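I paid £168 for my walking boots, which was more than I'd ever spent on anything for my feet, and I was so frightened of ruining them that for the first month they mostly lived in the hall being admired. That was nine years ago! They've been up and down every muddy lane near Atcombe since then and they're still going, so I thought I'd write down what I do with them. A couple of you asked after my last post on jumpers, and it's boot season again anyway.

## When you come in muddy

Knock the worst off outside, then leave them alone for a bit. I used to go at wet mud with a brush straight away and all I did was smear it into the stitching (and up my sleeve). Once it's gone crumbly most of it drops off with an old washing-up brush. Take the laces out first. I know, it's a faff, but the tongue is where all the grit hides, and grit is what wears through the lining.

If they still look grim, lukewarm water and the same brush. No washing-up liquid on leather, please. I did that once and they came out looking like an old biscuit.

## Drying

Insoles out, tongues pulled right forward, newspaper in. Change the paper after an hour, because that first lot soaks up a surprising amount and then just sits there being soggy. Then change it again before bed. Mine stand on their sides on a wire cooling rack in the back room – an old one, I don't bake on it any more – so that air can get at the soles too.

Keep them well away from the radiator. I lost a perfectly good pair before these by parking them next to the fire after a very wet walk in June (yes, June, and yes, we had the fire on). The leather cracked right across the toe bend and one sole started to peel.
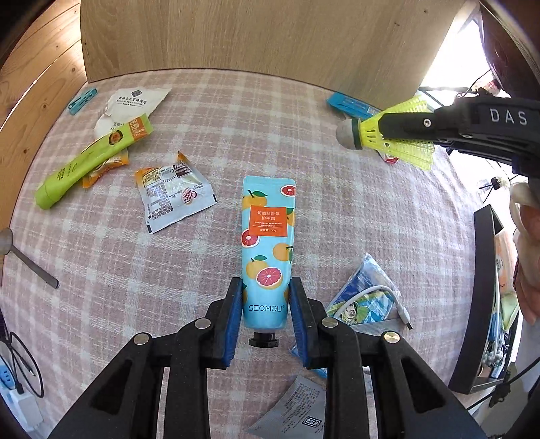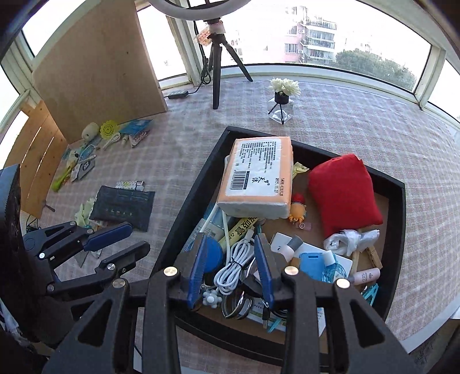 ## Waxing, and how often

I do mine every 3 or 4 weeks in winter if I'm out a lot, and once in spring before they get a rest. The tin always tells you to do it more. If water still sits in beads on the toe, I leave it. Too much wax makes leather floppy round the ankle, and you do want it to hold you up a bit!

Fingers are better than a cloth. The warmth softens the wax and you can really work it in round the eyelets and along the seam where the upper meets the sole. Leave it overnight, then buff with an old sock. Any odd sock will do, I have a whole drawer of widows.

For suede or nubuck, forget the wax altogether and get the spray. Wax turns them dark and flat and you won't get the nap back. My second-best pair are suede and I only ever brush them with a dry nail brush, then spray them out in the porch with the door open.

## Laces

Wash them with your socks, in one of those net bags or a knotted pillowcase. If the ends have frayed, twist them tight and dip them in clear nail varnish, let that dry and do it again. It lasts me most of a year. And buy the spare pair when you buy the boots, as I've never once found the right length later on when I needed it.

## The smell question

Somebody was bound to ask. Bicarb in the toe of an old pair of tights, tied off, pushed down into each boot for 2 days. Don't tip it in loose like I did, or you'll be puffing out little white clouds all the way to the bus stop. If it's bad, it's usually the insoles, and new ones don't cost much. I swap mine every autumn and it's like having new boots for a week or so.

## Putting them away

Clean, properly dry, loosely laced and stuffed with a bit of plain paper. I keep mine on the shelf under the stairs with the lid off the box. The loft gets far too hot in summer and the shed is damp, and I've had mould from the shed, a nice furry green coat all over the heels. (It wiped off with white vinegar and water, half and half, but the boots did smell like a chip shop until Christmas.)

Next time I'm going to have a go at wellies, so if you've found a patch that sticks to rubber and stays stuck, leave me a comment. Mine leaks at the left ankle and I've already been through two kinds of glue.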